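About the Treltivville Robotics Club

The Treltivville Robotics Club is the student robotics program of the Treltivville School. It is open to students in all upper grades, and no previous experience with programming is required. The club is directed by Shazia Minhas, who teaches computer science, with Horácio Salgado as technical adviser.

Members work in 2 divisions. The Workshop Division designs and assembles small wheeled robots for regional competitions. The Simulation Division writes software for household robots and tests it in computer-rendered rooms, where a program must find its way across a floor, recognize everyday objects and return items to their proper places.

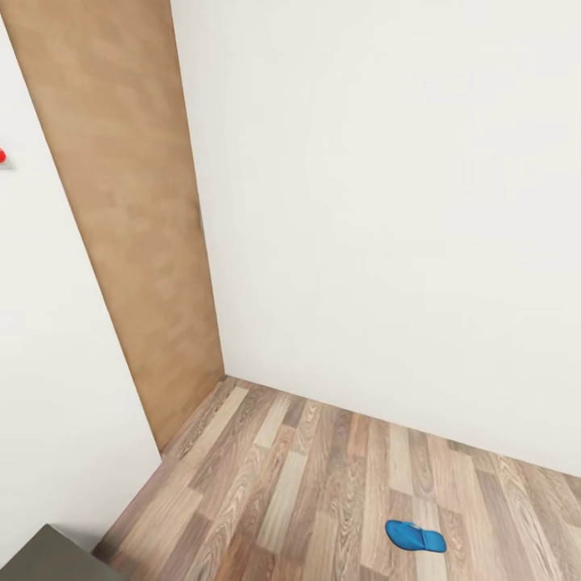
Simulation work is organized in teams of 4. Each team keeps a written log of its test runs and presents its results to the full club at the end of the term. The current student project, Katelia, is a tidying program begun by last year's members and now maintained by the Simulation Division. Its test library holds 67 room layouts, all prepared by students.

The club meets after classes in the Pongsiri Building. Membership is free. Families are asked to contribute toward travel when a team qualifies for an away competition, and assistance is available on request to the director.

Applications for the coming school year close on 10th July. New members will be notified in writing and invited to an orientation session in August. Application forms may be collected from the school office.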